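4.2 Household effects of the siege

Accounts of urban sieges tend to record shelling and casualties and pass over how households fed themselves. We surveyed 500 displaced residents of Betel and Cimier, of whom 400 had left after the April ceasefire failed. Gas supply was the main divide. In Betel, 300 respondents lost it in the first month and cooked on shared fires in courtyards. Cimier kept partial pressure, and most kitchens there stayed in use — though with little to cook.

Respondents from Deng were too few to treat separately (97 were contacted, but most declined) and are left out of the totals. Neither side's figures for food deliveries could be checked, and we don't rely on them. Dry goods outlasted everything else in the accounts we collected. 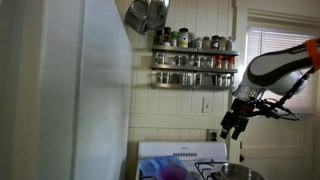
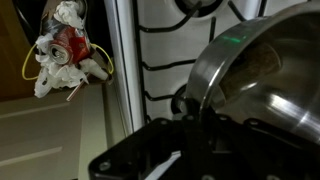
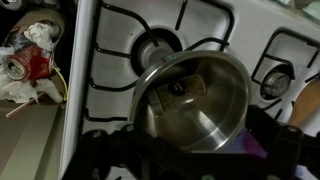
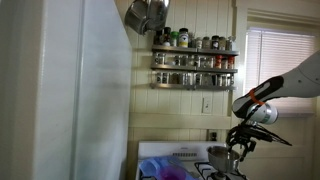 Figure 3. Domestic kitchen with stainless steel cookware.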